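Keeping the cell honest

Kelechi Eze starts at the wrist. Before the two-arm sorting cell at Hevport runs anything, she checks the bolts on the left gripper, then follows the cable by hand to make sure it has slack for a full turn.

The fingers come off every 300 hours. Eze wipes them, looks for wear at the tips and closes them on a gauge block. She has replaced 8 pairs so far.
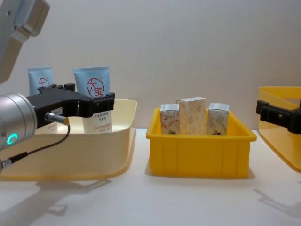

The left gripper over the cream tray, with three upright boxes in the yellow bin at center.

Tall, light boxes give her the most trouble. If the bin has shifted, a finger catches the cardboard on the way down. She resets both arms against the bin's rim, one at a time, at low speed.

The log is on entry 174. The last one, from November, reads: "Right arm drifting again. Re-zeroed. Ask Oltach for the new connector."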